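Speaker notes: Film finishes on interior hardwood tabletops
Jade Grewal, Hägglund workshop series, afternoon session

Opening
Keep this short. State the scope: film-forming clear coats on indoor tables. Oils and waxes are in Torunn Lindqvist's session. Exterior work is not covered.

Ask who sprays and who brushes. If most brush, spend longer on leveling and cut the gun setup part.

Slide 2. Moisture before finish
Wood moves across the grain, hardly at all along it. A film slows moisture exchange but does not stop it. Coat both faces of the top with the same number of coats. A top sealed on one face takes up moisture through the other and cups.
Meter readings: take them in several places, away from the ends. Write them on the underside in pencil.

Slide 3. Grain filling
Open-pored species (ash, oak, wenge) need filler or extra build coats if the client wants a level gloss. Closed-pored species (maple, cherry) do not.
Filler goes on across the grain. Let it haze, scrape off the excess, leave overnight, sand lightly. Color the filler before use. Uncolored filler under a clear coat reads as gray specks in dark wood.
Pass around the two ash samples from Märta Magnusson. Ask for them back.

Slide 4. Sheen
Sheen is measured with a gloss meter at 60 degrees. The two sample boards read 89 and 32. Same varnish line, same wood. The lower reading comes from flatting agent, which settles in the can. Stir it, do not shake it. Stir again halfway through the job.
High gloss shows every ridge and dust nib. It also gives the strongest contrast between early and late growth in striped timber. Build with gloss and use satin only for the last coat, otherwise the grain goes cloudy.

Slide 5. Schedule used on the Luralance tables
Thinned first coat, then 5 full coats. Sand between coats with 320 grit, once the dust comes off as dry powder. If the paper clogs, stop and wait.
Torbjørn Nyberg ran the tack tests. His log has 54 entries. Show the chart only, skip the table.

Slide 6. Cure
Dry to the touch is early in the process. Oil-based varnish keeps hardening for weeks. No cloths, rubber feet or hot cups on it in that period. Felt pads are fine after the first week.
Mention the July batch: delivered early, blanket print in two tops, both sanded back and recoated at our cost.

Slide 7. Repairs
Varnish does not melt into the coat below. Sanding through one layer into the next leaves a visible outline, called a witness line. For that reason spot repairs on gloss seldom disappear. Recoat the full surface, edge to edge.
Lacquer and shellac do melt in. Refer to Torunn Nyberg's handout.

Close
Handouts are by the door. Take questions until 4:30, leave the last slide up.
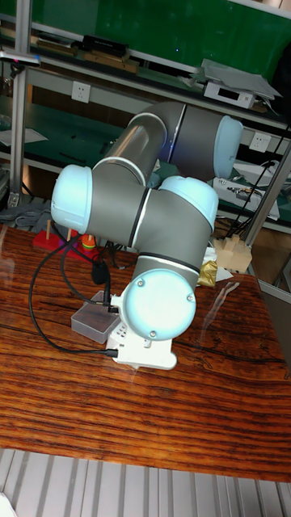

How long should an oil-based varnish cure before it is rubbed out to a high gloss?

Allow at least four weeks at normal room temperature, and longer in a cold shop or over a thick build. A film that is still soft will scratch under the compound and lose its shine again as it shrinks.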